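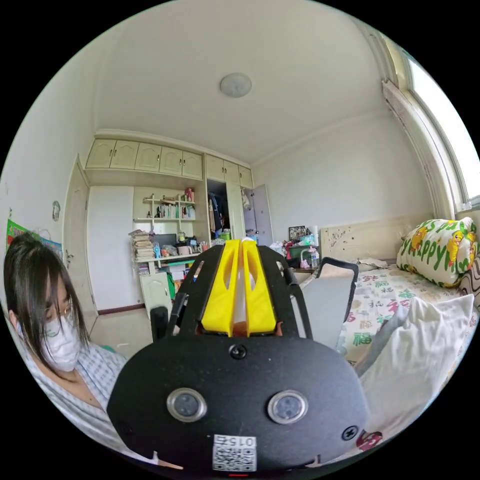

Demonstration by hand, also called kinesthetic or direct demonstration, is a way of teaching a robot a task by having a person do it with a tool the robot can later use in its place. The person holds a gripper like the one the robot will carry and works through the task at normal speed. The gripper is usually small enough to take into an ordinary home, and many recordings are made in bedrooms, with a bed, a desk stacked with papers and an open wardrobe close by. A common design has two angular fingers that close toward each other on top of a rounded body, and a label with a printed code on the body tells one unit from another.

Remote control, or teleoperation, is the main alternative. The operator moves a controller and a robot arm follows. The robot's own joint positions are recorded directly, but the work is slower and the arm must be present.

Methods

In hand-held recording, the path of the gripper is worked out afterward from its camera and motion data. The opening of the fingers is stored along with it. Takes in which tracking is lost are normally thrown out.

The Hundeo collection, begun in July by Morag Moffat and Fraser Ogilvie at Cundbridge, holds 170 household tasks recorded in 64 homes. Each task was repeated 15 times by the same person – folding and tidying make up the largest share. A smaller set, Radu, was recorded by remote control with two arms in a test kitchen at Surklow.

Limits

A person can reach places and hold angles that a robot arm cannot. Recordings of this kind have to be filtered or adjusted before training. Hand-held tools also give little information about force – a firm grip and a light one may look the same in the data.

See also: imitation learning, motion capture, teach pendant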